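Clem Cartwright
29 Sep 2024

Sorting out the toy cupboard, part one of what I fear is many. Found the little wooden cubes. Ten of them, two each of orange, green, red, yellow and blue.
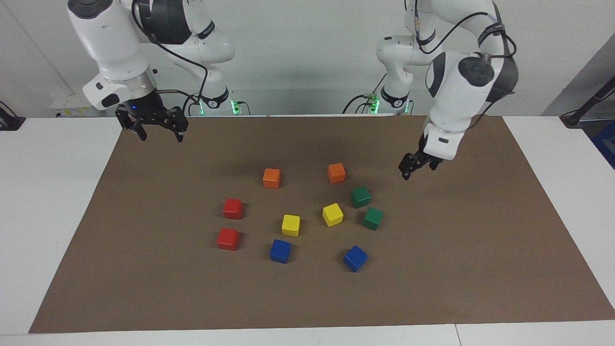
Treasa Ó Briain: Are they not meant to come in a bigger set? Ours had a purple pair and they were always the first to go down the back of the radiator.

Clem Cartwright
The box said 92 pieces, Treasa. The box is a liar, or I have been hoovering with more power than I thought.

Clem Cartwright
For the record the box also said Grodside, "heirloom quality", and had a child on the lid building a cathedral. You can't build a cathedral out of ten cubes. You can build a short wall and then an argument.

Clem Cartwright
Rules of the cupboard, as agreed in May and ignored until today: if it has a partner it stays. By this measure the cubes are the best-behaved thing we own. The jigsaws are not doing well.

Clem Cartwright
Huw Powell has messaged to say I should sort by size. They are all cubes, Huw. They are all little. I've had a lovely time sorting by size, took me no time at all.

Clem Cartwright
Next shelf down is a biscuit tin marked MISC in my own handwriting. It's heavy and it rattles. I have put the kettle on and am looking at it from the other side of the kitchen.

Clem Cartwright
Update: marbles. Around 200. No purple cubes.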